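Hi all,

March update on the Garitz supper cookbook, as promised in the grant letter. It's longer than the last one, mostly because I finally have something to report!

The big news is that the manuscript is with Bepari for copyediting. I was nine days behind the date I gave you in the fall (sorry, the pickles chapter fought me), but they kept our slot and the print schedule hasn't moved. First run is still 500 copies, softcover, with the flaps you liked so much.

Recipe testing is done except for the breads. I cut the braised cabbage in the end. Three testers made it and all three sent very polite emails, so I took the hint. The plum dumplings stayed in, and I've rewritten the dough instructions so they finally make sense to a person who has never seen it done. I also moved the soups up front, ahead of the preserves, and the whole book reads better for it.

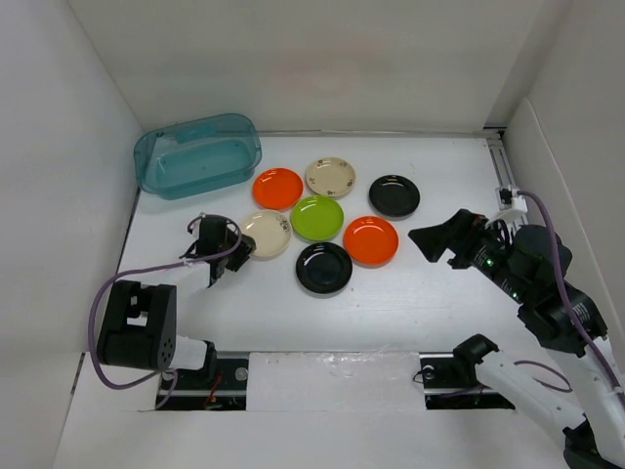

Money next. We've spent $1,948 of the grant so far, and $1,451 of that went to ingredients and tester postage. The rest was the permissions fee for the old church newsletter recipes, plus one train ticket to Rurnmont to go through their library's boxes of community cookbooks. That trip paid off – I came home with two cake recipes and a wonderful rant about margarine that I'm using as a chapter opener.

The index is the part I'm nervous about. I'd planned to do it myself in Prastix, and I've gotten as far as the letter D, and it keeps filing "dill" under "desserts." I may ask you to let me shift a little from the travel line to pay an indexer. I'll send a proper request with a quote attached before I commit to anything.

Still to do before the next report: finish the rye and the two sweet loaves, answer the copyeditor's queries, and settle the cover. I have two versions and like both of them – I'll send them over separately so you can tell me which one you'd pick up in a store.

Thanks again for being so patient about the pickles.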